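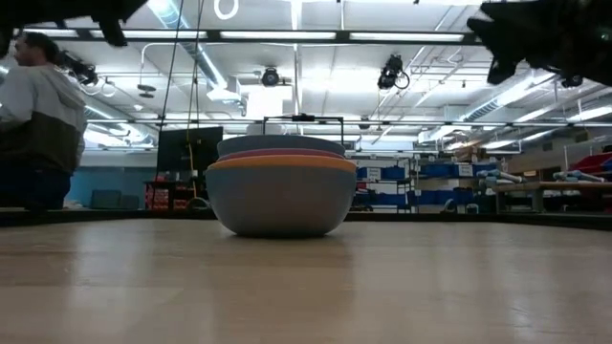
A reader writes that the double lift is a grip force problem, pure and simple, and that I could save everyone a lot of scrolling by saying "squeeze less" and leaving it there. I've had a few notes like that. I used to half agree, so I've kept the point in and I'll come back to it under Causes.

4 min read

Double lift (also nested lift, or "bringing a friend" in the Grarka shop) is a fault in robotic stacking and unstacking where the arm takes hold of one bowl, cup or tray and a second one comes up with it. It belongs to the same family as the double feed in printers and the double pick in sheet metal work, but the shapes are friendlier to it. Bowls are made to sit inside each other, after all, and they're very good at it!

The trouble is that the controller usually doesn't know. The fingers closed on something, the width reading looks fine, the arm goes up, and the program carries on with its day. The second bowl then rides along until it lets go, which might be over the table and might be over somebody's foot. 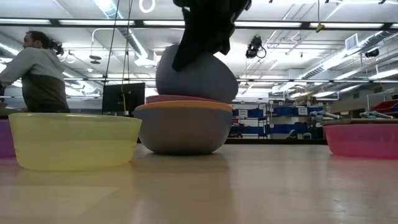
Fitzgerald

I first ran into it on a bench with two arms facing each other and a set of plastic bowls in colours you'd give a toddler. I assumed the vision was at fault and spent most of January relabelling rims (a miserable job, and I'd like that month back). The labels were fine. What I had was two bowls with nearly the same wall angle, seated hard, and a gripper pinching both rims where they sat close together.

The log I still have from the Ultano trials covers 669 lifts from a nested stack, and 92 of those were marked as doubles. I wouldn't carry that rate over to anybody else's bench. We were using bowls from one maker, on a bare tabletop, and whoever marked the sheet had to decide what to do with the ones that let go halfway up. We called those doubles. The Gomura people didn't, so their tables and ours can't be laid side by side, although folks keep trying.
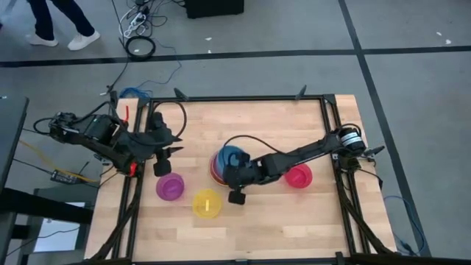

Causes

Grip force does matter. Squeeze a thin rim and it goes slightly oval, and an oval bowl grabs the one inside it at two points. So the reader is right as far as that goes. But I've turned the force down until bowls were sliding out of the fingers and still had doubles, mostly from these:

Finger depth. If the fingertip reaches past the first rim it can catch the next one. A pointed tip is handy for getting in between rims and just as handy for getting in too far.

Seating. A bowl pressed down by the arm that stacked it sits tighter than one that was dropped in. On a two-arm table the arm doing the stacking can set up a fault for the other arm, and the log will blame the wrong one.

Tilt. A bowl lifted by one side leans before it leaves, and the low side can wedge against the bowl under it.

Loose bits. A small part left in the bottom of a bowl can hold the next one up at an angle. Worth a look before you touch any settings.

Safety

Plastic bowls are light and I've never seen anyone hurt by one. The injury risk is in what people do next - reach in to separate the pair while the arm is only paused. At Grarka the rule since 9th October has been a full stop before any hand crosses the table frame, and the restart is done by the person who reached in. It slows things down a bit. I grumbled, then got used to it.
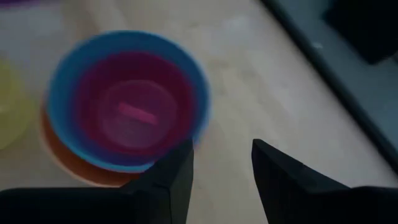

Wrist view over a nested stack, gripper fingers apart.

Detection

Weighing at the wrist is the usual answer, if your arm can feel the difference. Ours couldn't with the smallest size. A pause of eight tenths of a second after the first bit of lift, with a second look at the stack from the wrist, caught more for us than any force threshold did. Blur is the enemy there, so let the arm settle before you trust the picture. Fault code 877 on the older Ultano controllers is sometimes quoted as a double lift alarm. It's a general payload mismatch, and it will also come up for a snagged cable, so check the cable first.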